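Progress report on the open day, simulated table work
Project: Grerkumer
Prepared by: Kanchan Negi
To: Wendy Dunmore, Asdale
Date: 2019-02-24

Dear Wendy,

This is the second report under the present grant. You asked us to write mainly on the open day at our Brestau office, so I keep the other matters short and put them at the end.

The open day was planned as a public demonstration of the simulated robot arm. We decided already in the autumn not to ship any hardware for it. Everything was shown on the large screen in the front room, and visitors could sit at the second desk and give the commands themselves. Vikas Mittal prepared the room model and the lighting. Pushpa Chauhan received the visitors and explained the task to them before they took the controls.

The task was the same one we described in our proposal. The arm is fixed at the far edge of the table, small pieces are lying under it, and the operator must bring the open gripper down over one of them.
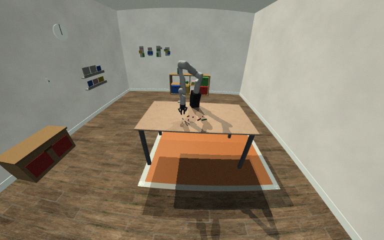 We gave each visitor two tries. The first try was with the room view only, and for the second they could change to the view from above the tabletop. Most people asked for the second view before the first try was finished. I consider this a useful result, and we have moved the view button to a place where it is easier to find.

The school group from Batista came in the morning and stayed longer than planned. Their teacher asked if the room could be changed, for example the rug or the shelf at the back wall. Vikas showed them how the colors are set in the file, and one student made the floor blue. We put it back before the afternoon.

In the afternoon there were fewer people but the questions were harder. One visitor from a packing company wanted to know how the operator judges the distance between a fingertip and the side of a block. Ramesh Pathak answered that in our program it is done by eye, with the help of the shadow, and that we do not yet show any number on the screen. The visitor was not fully satisfied with this — and I must say he had a point.
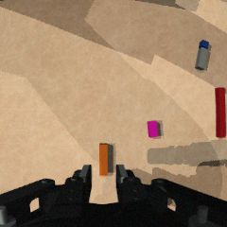
Ramesh has since written a small proposal for a distance display. It would appear only when the gripper is low over the table, so that beginners are not confused by it at the start. We would like to try it in May, if you agree that this belongs to the present work plan.

Two problems should be mentioned. The program stopped once during the morning and had to be started again, and the waiting visitors lost their turn. Vikas found the fault in the part which saves the recordings, and it is now repaired. The second problem was the printed instructions. They were written for our own staff and used words such as "end effector" without any explanation. Pushpa is rewriting them in plain language, and I will send you the draft.

Costs: we had set aside 2,000 for the open day and spent 2,017. The difference came from the rental of the screen and was paid from our office budget, so no change in the grant is needed. We printed 100 leaflets, and the ones which remained will be used at the next visit.

Other work: the recordings from before the open day are sorted and named. The written guide for new operators is still behind the plan, and I expect to finish it after the instructions are ready.

From your side we need an answer on the distance display, and the name of the person who should receive the guide.

With kind regards,
Kanchan Negi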